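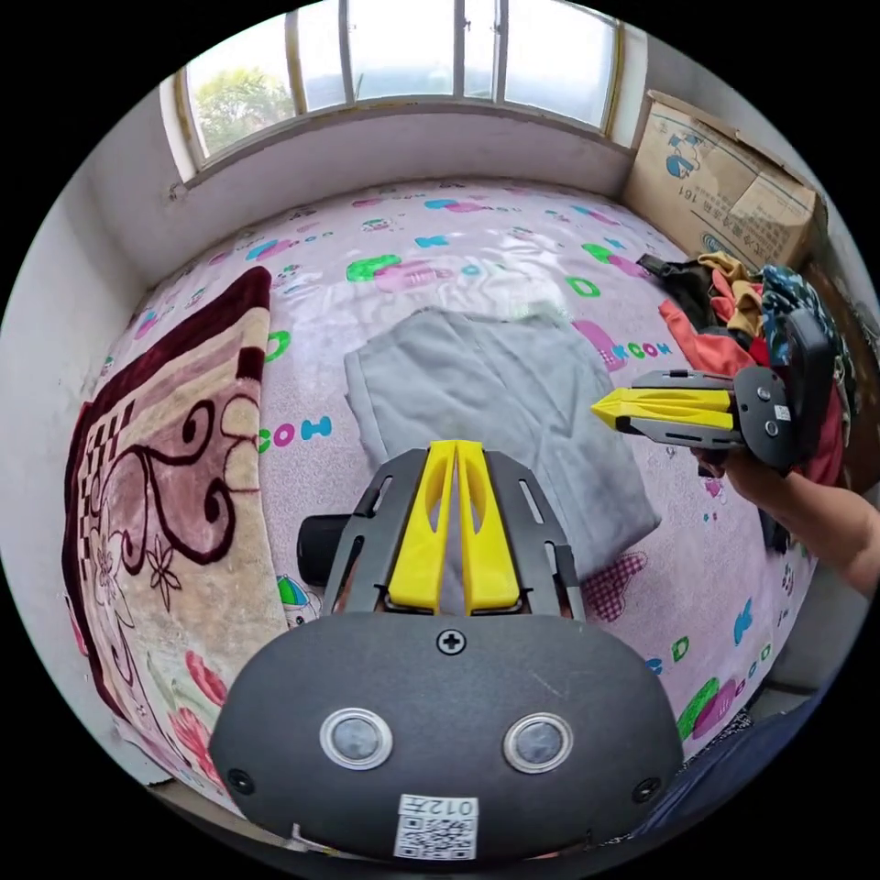 Grokcombe Library Reading Circle, May minutes

Present: Barbara Nowakowski (chair), Shiyu Guo, Xinyi Kong. Apologies: Zulmira Pacheco.

Last month's minutes were approved with one spelling fixed.

Picture book shelf: Shiyu reported 43 titles need new spines. Agreed to mend the older ones first. 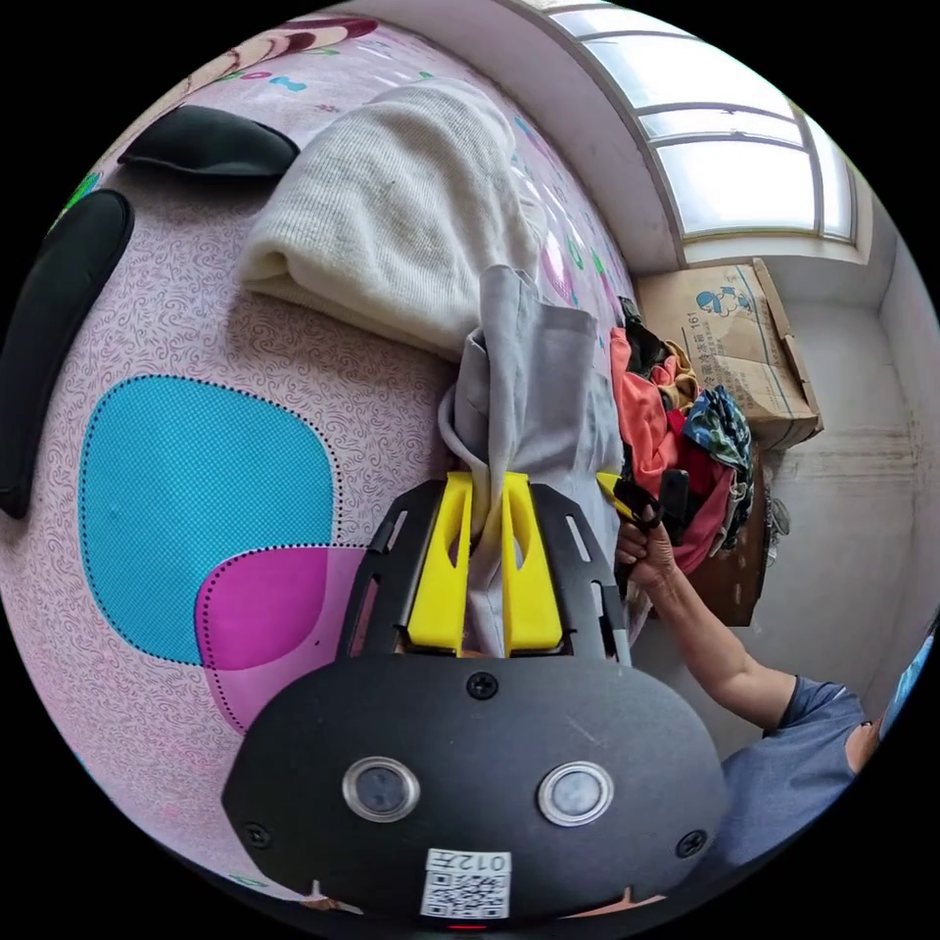 Yellow gripper fingers closed on a gray cloth.

Summer read-aloud: Xinyi will choose three chapter books for ages 8 and up.

Budget: $400 approved for replacements.

Meeting closed at 7:40 p.m.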